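Comment un bouton fait-il démarrer un moteur ?

Dossier sciences, à partir de 9 ans

Un circuit électrique est une boucle. Le courant part du générateur, traverse les fils et l'appareil, puis revient au générateur. Si la boucle est coupée à un seul endroit, le courant ne circule plus. Un bouton sert à ouvrir ou à fermer cette boucle.

À l'intérieur du bouton se trouvent deux petites pièces de métal appelées contacts. Quand elles se touchent, le circuit est fermé. Quand elles s'écartent, il est ouvert.
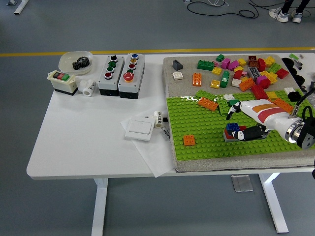 L'interrupteur de la chambre garde sa position : on le bascule, il y reste. Un bouton-poussoir fonctionne autrement. Un ressort le ramène à sa place dès que le doigt se retire. Celui de la sonnette en est un – elle se tait quand on relâche.

Pourtant, dans une scierie comme celle de Groswood, on appuie une fois sur le bouton de marche et la scie continue de tourner. Le bouton ne commande pas directement le moteur. Il envoie un petit courant dans une bobine de fil de cuivre, qui devient un aimant. Cet aimant attire une pièce mobile et ferme de gros contacts : c'est un contacteur. Un contact supplémentaire maintient ensuite la bobine alimentée. Les techniciens appellent cela l'auto-maintien.

Le bouton d'arrêt fait l'inverse. Au repos, ses contacts se touchent. En appuyant, on les sépare, la bobine perd son aimantation et le moteur n'est plus alimenté. Si un fil de cette commande se coupe, le moteur s'arrête aussi.
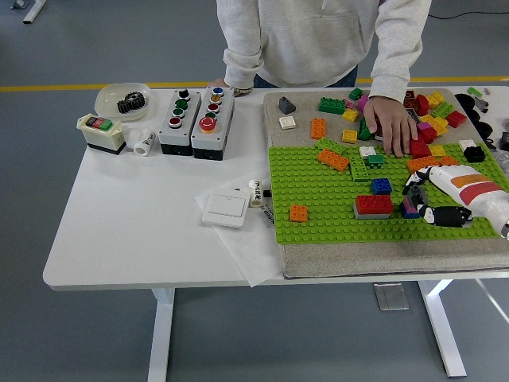 La couleur aide à choisir vite. Le rouge est réservé à l'arrêt, le vert est souvent employé pour la marche. L'arrêt d'urgence est un gros bouton rouge en forme de champignon, sur fond jaune. Une fois enfoncé, il reste bloqué ; il faut le tourner ou le tirer pour le libérer. La machine ne redémarre pas pour autant : il faut appuyer de nouveau sur marche.

À essayer avec une pile de 4,5 volts, une ampoule adaptée et deux fils : toucher la lame de la pile avec un fil, puis l'écarter. Ne jamais faire cet essai avec une prise murale.

Vocabulaire
Contact : pièce de métal qui laisse passer le courant quand elle en touche une autre.
Bobine : fil enroulé un grand nombre de fois.
Contacteur : interrupteur commandé par un aimant électrique.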